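Cliltstead Community Boards > House and Garden > Hard water: do I need a softener or a new personality?

Posted by limescale_larry
Thursday, October 1, 2020

We moved to Cliltstead in July and have already lost one kettle. The second is a Flevetti, bought on the strength of a very confident box, and it now sounds like a gravel lorry reversing. The shower head gives me four good jets and one that goes in my ear.

A man from Amini came round and quoted 1,509 pounds for a softener, fitted. He did the soap in the bottle trick, tutted at my taps and left a brochure. Is it worth it, or do I just buy vinegar by the bucket like everyone's gran?

Reply from wetherby_no_more

Vinegar. I have lived here long enough to have opinions about the water and mine is vinegar. Half a mug in the kettle, fill it up, leave overnight, rinse until your tea stops tasting of chips.

Reply from pipe_down

Citric acid, please. Vinegar stinks and takes all day. Two spoonfuls of the powder in a full kettle, boil it, go and do something else for half an hour. Don't use either on marble or you'll be starting another thread.

The softener does work, mind. We had an Amini put in at the old house and the towels came out like towels again. You do have to lug salt home for it, and ours lived under the sink where the bin wanted to be.

Reply from Tansy

Which size did he quote you for? My brother-in-law got the Grikby, the small one, and it runs out of puff if two people shower in the same morning. They've stopped speaking to each other about it. The couple, I mean. The Grikby was never chatty.

Reply from limescale_larry

He said the middle one. There are 3 sizes and I notice they always say the middle one.

Reply from pipe_down

Get the hardness measured before you spend anything. The water company will tell you for nothing if you put your postcode in. The soap trick only proves that you own soap.

Reply from burette_forbes

Agree with pipe_down. You can also do it yourself if you like fiddling with glass. I used to teach this: a measured amount of tap water in a flask, a few drops of indicator, then add the other stuff slowly until the colour changes. Very soothing. My wife calls it "the smelly hobby" although it doesn't smell of anything.

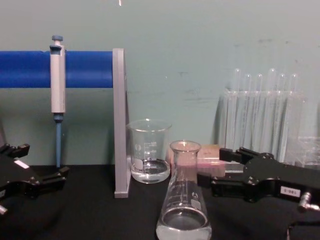

Pipette on its stand, beaker, conical flask and six test tubes in the rack.

Reply from wetherby_no_more

Or he could buy paper strips and have his evening back.

Reply from burette_forbes

Strips are fine if you enjoy guessing between two shades of mauve.

Reply from Tansy

I've had strips. I got mauve.

Reply from limescale_larry

Postcode says "very hard". Have ordered citric acid and told Amini I'm thinking about it. Does anyone know if you can do a shower head in a sandwich bag, or does it have to come off the wall?

Reply from pipe_down

Bag and an elastic band. Leave it an hour and run the shower before you get in.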